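Nikstead Contractor Check Kit

Home repair scams cost people money every season, and we made the Nikstead kit so you can look into a contractor before any check gets written. It comes as a printed folder with a set of forms, and we're really happy with how this edition came out!

Markos Makris wrote the question sheets after his parents paid a $2000 deposit for a roof that never got started. He still updates them every May (send him your ideas, he loves getting them).

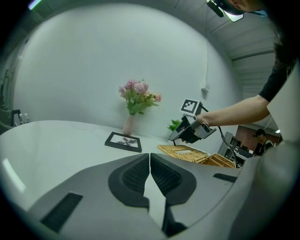 A pale pink vase at the rear of a white table.

What's in the folder:
Phone script for checking a license with your state
Deposit and payment log, 200 lines
Plain-language work agreement, 4 copies
Door card for turning away people who knock and offer to "fix that fence today"

The agreement is the part people write to us about. It has a box for the start date and another for what happens if the crew doesn't show up, and both sides sign next to each one.
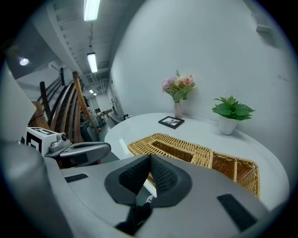 Paper is the heavy Vemon stock, so pencil and ballpoint both work well on it. The Prosser binder holds 200 sheets, with plenty of room left for receipts and photos of the job. 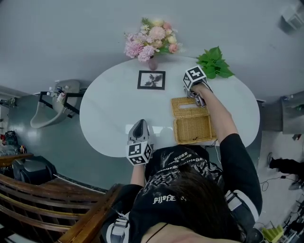
Refill packs fit the older Nuvine folders too, so hang on to yours if you have one. Forms last revised 16/01/2025.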